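La oferta de Retberg

La carta del estudio llegó en marzo, dentro de un sobre acolchado con el sello de Birnatham.

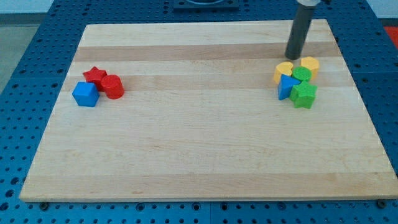

El dibujante la leyó de pie, junto a la ventana, y luego la dejó sobre las planchas del capítulo 204. Querían hacer una serie animada de Retberg. Veintiséis minutos por episodio, música nueva, el mismo final.

El mismo final era lo que le molestaba. Lo había escrito en 7 noches, con fiebre, porque la revista Jostness cerraba y había que sacar al farero de la isla como fuera. Lo sacó en una barca, en la última viñeta, sin decir adónde iba. Durante años los lectores le preguntaron por la barca.

Llamó a la productora, Van den Broek, a las cinco de la tarde. Le atendió una mujer con voz de resfriado.

—El final se puede cambiar —dijo él.

—El contrato dice que se respeta la obra.

—La obra es mía.

—Ya no del todo —contestó ella, y tosió.

Colgó. Bajó del armario la caja con los originales: 1,358 páginas, algunas pegadas entre sí por la humedad. Buscó la de la barca y tardó bastante en dar con ella. El mar estaba hecho deprisa, con pincel seco. El farero miraba hacia atrás, cosa que no recordaba haber dibujado.

Afiló un lápiz, cogió papel limpio y escribió arriba, en pequeño, 205. Después dibujó la línea de una costa.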